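Collecting cup demos in simulation, January notes

I spent most of January making training examples for the arm, and I said I would write up how it went. This is the long version. If you only want the settings, they are in the readme of the Plovby repo, and I keep that more up to date than this blog.

The goal was 2,000 good episodes of cup stacking in simulation. A good episode means the stack ends up standing, the arm lets go cleanly, and nothing in the log looks wrong when I play it back. I had 40 episodes left over from last year and threw them all out. They were recorded at a different control rate, and mixing the two rates had already cost me one training run.

Plovby is my own set of scripts. It starts the simulator, sets up the table, records the episode and writes everything to disk. Govby is the viewer I use to go through the results. Neither one is very polished. Plovby still crashes if the output folder doesn't exist, and I still forget to make the folder.

Each episode is saved with the joint positions, the gripper opening, the commands that were sent and the camera images. I keep a wide view and close views. The close views are the ones the policy depends on near the end of the motion, and they are also the ones I had trouble with. A cup seen from above, right up against the lens, is mostly rim. If the training set doesn't have enough of those images, the policy has very little to go on in the last stretch.
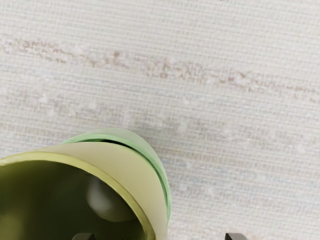
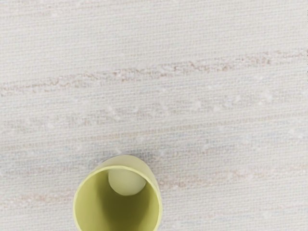
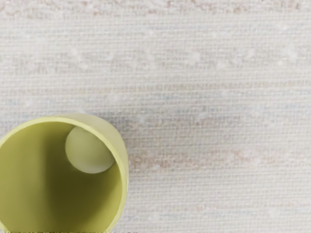

The wide view, with a yellow cup and a green one in the stack: 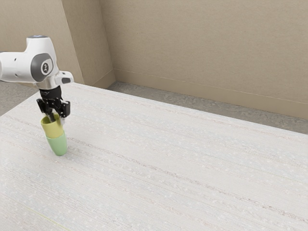 My first batch was all scripted. I wrote a planner that knows the exact position of every object, and it produced episodes all night without any help from me. The success rate was fine. The trouble was that every episode looked the same. The arm went to the same height, paused for the same time and came down in the same straight line. A policy trained on that batch did well as long as it stayed on the line, and when it drifted off it had no idea how to get back.

So I went to 3 sources. The first is still the scripted planner, now with noise added to the path and to the grasp point. The second is me driving the arm by hand with a game controller. The third is what I call rescue episodes, where I let a half-trained policy run, take over when it goes wrong, and keep only the part from the takeover on. The rescue episodes are slow to make and I don't enjoy making them, but they did more for the results than anything else I tried.

Driving by hand takes practice. My early episodes were full of small stops where I was working out which stick to push, and the policy learned the stops. It would hang over the table doing nothing for a few seconds and then carry on. I now cut any stretch where the arm stands still for longer than a short limit, except right around the moment the gripper closes. The pause there is real and the policy needs it.

I can do 8 good ones in a row before I start getting sloppy. After that I take a break or switch to reviewing. I tried pushing through a few times, usually around 11 at night, and ended up deleting most of what I made.

Reviewing is the part I underestimated. Plovby has an automatic check for success, but it only looks at where things are when the episode ends. It will happily pass an episode where the arm knocked a cup, chased it and got lucky. I went through everything in Govby at high speed and marked the odd ones. Some of the odd ones I kept on purpose – a recovery from a bad grasp is useful as long as it really is a recovery.

A reader asked last time why I don't use the Sobczak planner for the scripted part. I did try it. It gives smoother paths than mine, but it needs a full model of the gripper, and the one I have doesn't match well enough at the fingertips. I may go back to it once I fix the model.

Drunberg is the name of the training setup, for anyone reading the repo and wondering. It takes the episode folders as they are, so there is no conversion step any more. The old conversion step was where the camera images and the joint data slipped apart by one step, and it took me far too long to find that. If you collect your own data, play a few episodes back from the final files, not from the recorder. The recorder showed me perfect episodes the whole time.

Next I want to change the lighting and the table surface between episodes, which I have been putting off. Everything so far uses the same room. I also want to start the cups closer to the edges of the close views, where the policy is still weak. The folder crash will get fixed when I'm in that file anyway.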